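Sorting the Odd Parts Drawer

6 min read

Most workshops and garages end up with a drawer where the leftover parts go. A valve from an old water line, a power supply out of something that quit, half a bag of pipe clamps. The drawer works until you need one thing out of it, and then you spend an evening digging. I redid mine in September and have kept it in order since. These are the steps I used.

Clear a table first

Don't sort inside the drawer. Tip everything out on a big table with a mat on it, in a plain color. Brown or gray is fine. Small brass and white plastic parts show up well against it, and the mat keeps metal corners from scratching the table. Leave gaps between the parts when you spread them, so you can look at one at a time.
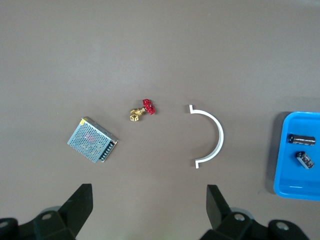
Group by the job

Sorting by size looks neat and doesn't help much. I sort by the job I'd be doing when I went looking for the part.

Plumbing: gate valves, elbows, nipples, thread tape. Turn the handwheel on every valve all the way in both directions before you put it away. If it's stiff, work it back and forth a few times. If it's still stiff, throw it in the scrap brass. Look down the threaded ends too and pick out old tape with a toothpick.

Electrical: power supplies, terminal strips, fuses, switches. A switching power supply with a perforated metal cover will fill up with dust and metal filings if it's left loose in a drawer, so it goes in a closed bag. Write the output voltage on the bag. Never open the cover to clean inside — the parts in there can hold a charge after it's unplugged. Check that all the screws are still in the terminal block. They back out and get lost.

Pipe clamps and brackets: plastic clamps get brittle, more so if they've been outdoors. Flex each one a little by the tabs. Any that show a white crease or a crack go in the trash. Keep the screws that fit them in the same bag.

Everything else: give this pile one small box and no more. When the box is full, something has to leave.

Use a tray for the ones you're keeping

A shallow plastic tray with a raised rim is the most useful thing in the whole job. Start with it empty and move parts into it only when you've checked them and know where they're going. Whatever is still on the mat at the end hasn't been dealt with.

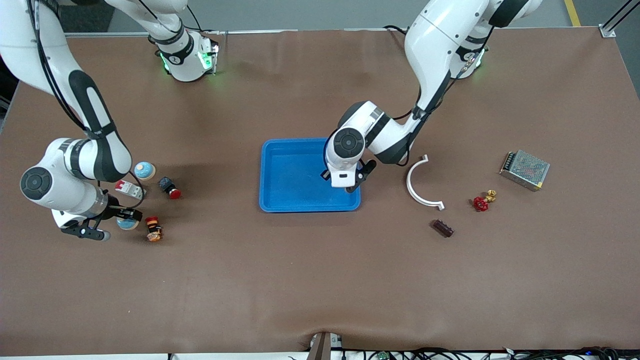

I went through two trays before I settled on one. The first was a deep Gulix bin, and small parts disappeared in the corners. A low rim, just high enough to stop a nut from rolling out, is better. Rounded corners are easier to wipe down as well.

Bernadette Horgan, who taught me most of what I know about threaded fittings, empties her tray every night whether the job is finished or not. I let mine sit for a day or two. Either way works if you don't start a second pile beside it.

Labels

Masking tape and a marker will do. Put the label on the front of the box, not the lid, as lids get swapped. I write the size first and then the name: "1/2 gate valve," "24 V supply." My drawer held 288 pieces when I started, counting screws, and 34 of them went straight to scrap.

Go through it again every 6 months. It takes less time than the first round, and you can do it while glue dries on something else.

Recent tips
Cleaning Old Brass Fittings
What to Keep in an Ovton Toolbox
Fixing a Dripping Outdoor Faucet
Pegboard Hooks That Stay Put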